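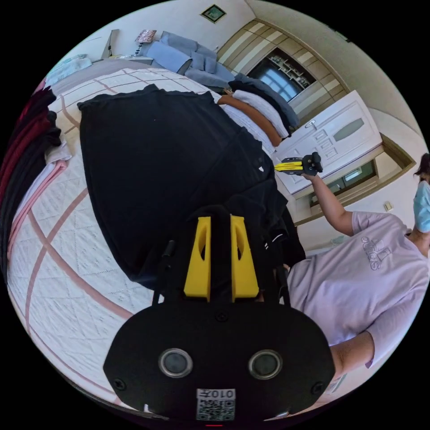 Folding clothes with the hand grippers: tips

Notes from the Ardale lot, put together for anyone starting on laundry demos at home. Quick read, do it before your first session not after.

Setting up

Clear the bed first. Phone, charger, cat, all off. A bed is better than a table for big tops, you can get at it from two sides and nothing slides off.

Bedspread pulled tight. Wrinkles underneath catch the finger tips and then you're pinching bedspread and shirt together. Flat of your hand across it, both ways, done.

Light on before you start, and leave it. Don't open curtains half way through a fold. Dark tops are the worst for this, black on black, the sleeve disappears into the body. Vlasta Doležal turns the sleeves out wide first so there's an edge to see. Works.

Wipe the lenses. Dry soft cloth, glasses cloth is fine. No kitchen roll, it scratches.

The fold

Go slower than you would with your hands. Then a bit slower again.

Fingers open wide, come down flat, press lightly, then close. If you jab at it you get a bunch of cloth and the fold comes out crooked.

Pinch the hem about a thumb's width in. Right on the edge and it slips.

Sleeves in, sides in, bottom up. Same order every time. Iveta Šťastný does bottom up first and her folds are lovely but it has to match the rest of the batch, so please, sleeves first.

Dropped it? Leave the recording running, pick it up again, carry on. A dropped sleeve that gets picked up is a usefull thing to learn from. Dropped on the floor, stop and bin that one.

Keep your free fingers out of it. No smoothing with a knuckle. The robot hasn't got a knuckle.

Both grippers in view of each other when you can manage it. Elbows in or you'll block your own view.

Stacks

Finished clothes go to the side of the bed, well clear of where you're folding. Too close and you'll knock the pile with your wrist. Jumpers at the bottom, thin things on top.

Mix the pile up between rounds. 200 folds of the same T-shirt is no good to anyone. We're after 800 for this batch and they want variety, thick, thin, hoods, buttons if you can stand it.

Your arms

Stop after 8 folds and put the things down. Shake your hands out. It's the thumb that goes first, Wycliffe Nzioka had his strapped up for most of August.

Low bed = sore back. Kneel on a cushion.

Before you pack up

Check the files have saved. Then check agian. Spare cloths are in the Cusel box, grippers go back in with the fingers closed. Anything bent or loose, tell Nabila, don't tape it.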